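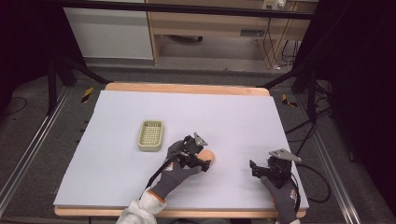

3.2 Work surface and objects

The household study at Foltcombe treated the washing-up area as a set of small, repeated placements. Each began on a clear, pale surface chosen to keep colour differences between objects easy to judge.

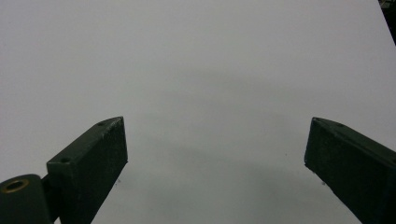

Figure 4. Plain white surface, with soft grey shadow toward the lower centre.

Shadow of this kind was accepted provided that no object was hidden by it. Objects were limited to those a household would keep beside a basin. Illés and Sandu had earlier favoured dishes with solid bases; the present work used an open grid.
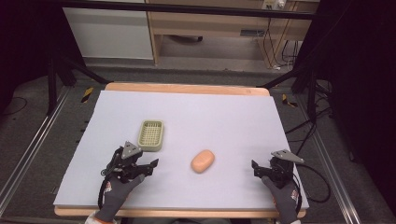
Placement was recorded as complete when the soap lay wholly inside the raised rim of the dish. Soap resting on the rim was recorded separately. The full list comprised 27 starting layouts, and the organization of these layouts by distance between soap and dish is set out in Section 3.3.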